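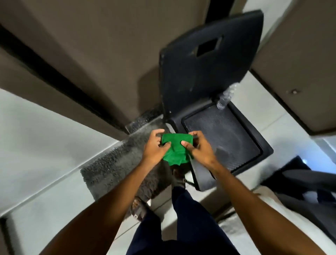
Page last changed: July 6, 2022

Cleaning a dusty black chair

Dust shows up gray on a black seat, mostly in the textured panel inside the rim. Take everything off the seat and move any rug out of the way.

1. Wipe the seat with a dry, soft cloth, back to front.
2. Dampen the cloth, wring it out hard and go over the panel again.
3. Fold to a clean side and do the rim, the backrest and the edges of the hand grip.
4. Leave it for 20 minutes - scuffs that are still there need a little dish soap.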